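4. Survey wording and the reported use of subtitles in home console play

4.1 Background to the second study

The first study, reported in Section 3, found that most players who answered our short web poll said they "use subtitles" when they play. Taken at face value, the result suggests that subtitles are now a normal part of console play. We were not satisfied with that reading. The poll asked a single question, it offered only two answers, and it did not say what "use" meant. A player who leaves subtitles on because the game shipped with them on would give the same answer as a player who opens the menu and turns them on before the first cutscene.

The second study was set up to pull these cases apart. It asked the same thing in three different ways and then compared what people said with what their saved settings showed. We expected the answers to shift with the wording. We did not have a firm view on how large the shift would be, and we did not register a prediction.

Earlier polls on player habits tend to have the same weakness. They are often run by sellers of hardware or by sites whose readers already care about the subject, and the exact question is not always printed with the result. When two such polls disagree, it is hard to say whether players have changed or whether the question has. We print all three of our wordings in full below so that a later study can reuse them.

4.2 Participants and materials

Players were recruited through Lodska, a message board for owners of home consoles, and through a mailing list kept by the Gunora game library in Jesovcombe. The call for players was posted on 11/02/2021 and stayed open for 14 days. A total of 2,000 people filled in the survey, and 60 of these agreed to bring their console to the library, or to let us view their settings over a shared screen. We refer to the larger group as the survey group and to the smaller one as the settings group.

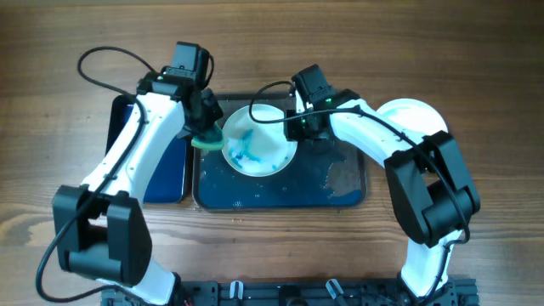

The survey group was split at random by wording. The first wording was "Do you use subtitles when you play?" The second was "Do you turn subtitles on when you play?" The third was "When a game starts with subtitles on, do you leave them on?" Each was followed by the same four answers: always, most of the time, now and then, and never. Every player saw one wording only. The rest of the survey was the same for all, and asked about hours of play per week, the type of screen, the distance from the screen, and whether other people were usually in the room.

The settings group played the opening section of Rawat, a story-led adventure game with a good deal of spoken dialogue. Rawat was picked for plain reasons. It has a clear subtitle switch on its first menu page, it has three text sizes, and its opening section can be finished in under an hour by players of ordinary skill. It was also new to everyone in the group, so no one arrived with settings carried over from an earlier save.

Half of the settings group received a copy of Rawat with subtitles on at the start, and the other half received a copy with subtitles off. Players were told that they could change any setting at any time. Subtitles were not mentioned by the staff member in the room. We then recorded the state of the switch at the end of the session, along with the text size and any change made along the way.

4.3 Procedure

Sessions were held at the library on weekday evenings in November. Each player signed a consent form, sat through a short explanation of the controls, and played alone. Sound was delivered through the television speakers at a fixed level that was the same for everyone. Players could ask for the sound to be turned up or down, and any such request was written on the session sheet. After play, each person filled in a short form asking what they remembered of their settings, and why they had changed them or left them as they were.

Five players took part from home over a shared screen. We could not fix their sound level, and their sessions are left out of the comparison in Section 4.4 wherever sound is involved. They are kept in for the questions on memory.

Before the sessions we also looked at each player's most recent save in three other games of their choice. This step gave us a record of what the player did at home, away from the study. Some games do not store the subtitle setting in a form that can be viewed, and in those cases the player was asked to open the menu and read it out.

4.4 Results

The wording mattered. The first wording drew the highest share of "always" answers, and the second drew the lowest. The third fell between them, closer to the first. The order held in every age group and did not depend on weekly hours of play. It was weakest among players who sat far from a small screen, who tended to say "always" whatever they were asked.

The sessions were reviewed in the order in which they were run. The starting state of the switch was a strong guide to its final state. Most players who began with subtitles on ended with them on, and a clear majority of those who began with them off never opened the menu page on which the switch appeared. Of the players who did open that page, most were looking for something else, usually camera speed or the option to swap the two sticks.

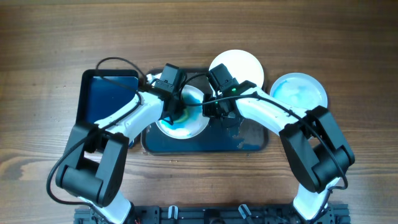 Figure 5. Two robot arms over trays and plates.

Does this mean that players do not care about subtitles?

The data do not support so broad a claim. Many players left the switch alone, but on the form afterward a good number of them said that they had read the subtitles and would have missed them. Leaving a setting as it was found tells us little about how much it is valued. What the results do show is that a count of players with subtitles on cannot be read as a count of players who chose them.

Memory for settings was fair but not good. Players who had changed the switch nearly always remembered doing so. Players who had left it alone were less certain, and several reported the wrong state with confidence. The errors ran in both directions – some who had played with text on the screen for the full session said there had been none, and some who had played without it said that they had read along. We take this as a warning about any survey that relies on recall, our own first study included.

Text size was rarely changed. The middle size was the starting size for everyone, and the few players who moved away from it all chose the largest. On the form, the most common complaint about subtitles in general was small text, followed by lines that appear before they are spoken and give away a joke or a death. The second complaint was often made by players who nonetheless kept subtitles on in their own games.

The check against saved games at home gave a mixed picture. Players who said "always" did have subtitles on in most of the games we looked at, but not in all. The exceptions were mainly older games, where the starting state was off and the switch sat several pages deep. Racing and sports games were left out of this count, as few of them have enough speech for the question to make sense.

4.5 Limits of the second study

The settings group was small, and its members were willing to give up an evening to sit in a library and play a game they had not picked. They may be more patient than most. They may also have been less likely to change settings on a console set up by someone else, even when the console was their own. We asked about this on the form, and most said it had made no difference, but a question of that kind runs into the same problem with self-report that the study set out to examine.

The use of one game is a further limit. Rawat is spoken clearly, with little noise under its dialogue. A louder game would probably push more players toward the menu. We did run a short pilot with a shooting game, but the sessions ended at very different points in the story and the records could not be compared.

Players who are deaf or hard of hearing were welcome in both groups, but we did not recruit for them directly and did not ask about hearing in the survey. Their use of subtitles is a matter of access and should be studied on its own terms, with questions written for that purpose. The third study, described in Section 5, keeps the three wordings but adds a question on whether the player has ever stopped playing a game because its text could not be read.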